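Cleaning out an old desktop tower without wrecking it
2011-07-13

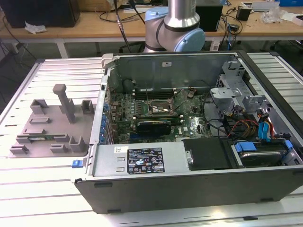 Side panel off, tower on its side. The blue bits are the ones you'll be grabbing.

I put off opening a computer for years. I'd vacuum the carpet near it, wipe the front with a damp cloth and call that maintenance (my old one sounded like a hair dryer by the end, so you can guess how well that went). Then back in May my neighbour Charalambos Deligiannis gave me a proper telling-off and stood over me while I did it, and now I do all the towers in the family. It's a nice job for a rainy arvo!

Shut it down, switch off at the wall, pull every lead out of the back. Then hold the power button in for a few seconds. Take a photo on your phone of the back before you unplug things, especially if there's a pile of audio plugs that all look the same.

Lay the case down with the removable side facing up. I used to work with mine standing and it's a pain, you're always reaching in sideways and the screws vanish behind the motherboard. Flat is so much better. Do it on a hard bench if you've got one, not the doona, and touch some bare metal on the chassis before you put your fingers anywhere near the green board.

Now the dust. Canned air, short bursts, can upright. I buy the Sernlow ones in a two-pack and the little straw falls off every single time, so tape it on. Hold fan blades still with a finger or a paddle-pop stick while you blow. For the corners around the drive cage I use a soft 20 mm paintbrush that has never seen paint. Please don't stick the household vacuum in there. I know, I did it too.

Look for coloured tabs before you go hunting for a screwdriver. Lots of the office-style towers have latches and drive carriers in blue plastic, and those are generally the parts you're meant to squeeze or flip. If something is blue and won't move, look for a second clip. Don't lean on it! I snapped a carrier on an old Erano and had to hold the hard disk in with a cable tie until I found another.

Loose cables are worth ten minutes. The power leads (red, yellow, black and so on) love to flop about down by the drives, and if they're sitting in the way of a fan you'll hear it. Gather the slack, one velcro tie, done. I don't pull the ties tight any more, having yanked a SATA plug half off that way and spent an evening convinced the drive was dead.

Leave the power supply shut. Blow through the vents from outside and that's your lot. The label has the ratings printed on it if you ever need a replacement, so copy them down while you've got the side off. I keep mine on a bit of masking tape stuck inside the panel.

Screws go in a muffin tray, one hole per job. Sotiris Mavromatis from the men's shed wrote in to say he uses a magnetic dish, which I'd keep well away from the hard drive myself, but he's been at it longer than me.

Before the panel goes back on, give any plug you've bumped a gentle press, check the memory sticks are seated and make sure you haven't left the paintbrush inside.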